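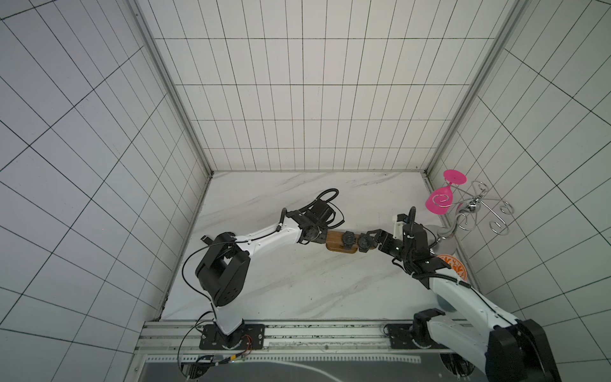
3. Building the Cell in a Shared Workshop

3.1 Frame, walls and floor

We built the cell over one winter in the Flirnley workshop, a shared space where we rent a bench and where most of our neighbors make furniture. We mention this because it shaped nearly every choice we made, starting with the tools. Everything had to be cut, drilled and squared with what was already hanging on the wall, and the aluminum posts were trimmed on a saw that Tiruwork Habte had to book in the evenings. Both arms share a single rail along the near edge. In our first layout (the one we called Ernitz, after the street) they sat on separate feet, and every time somebody leaned on the bench the distance between them changed a little and we had to calibrate all over again. With the common rail we recalibrate on Tuesday and then mostly leave it alone.

The tiled walls began as a matter of taste, we admit, but we grew very fond of them. The grout lines give a regular grid that is easy to find from a fixed viewpoint, and Bezawit Belay's Sitden script uses them to check that no panel has shifted overnight. The marble-patterned floor lifts out for cleaning.

3.2 The shared-hold task

For the first real test of the build we wanted something that one arm could not comfortably do alone, and that would be unforgiving if the two disagreed about height. We settled on a wooden watch stand held by its two ends (Figure 2). The watches sit on top during the hold, so even a small tilt matters. The wine holder and its pink glass stay in the far right corner throughout, as an obstacle that both planners have to respect.

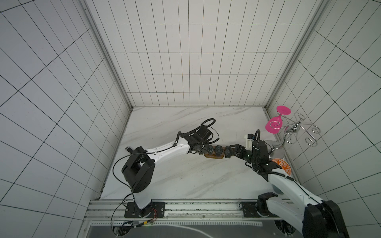 Figure 2. The shared hold with three watches on the stand, one gripper at each end.

We ran 600 holds in all, and logged 2,655 corrections from the Assefa controller across them. A total of 152 holds needed a restart, and when we went back through the logs we found, a bit to our embarrassment, that many of these came from a cable loop that was simply too short. We lengthened it before the runs described in Section 4.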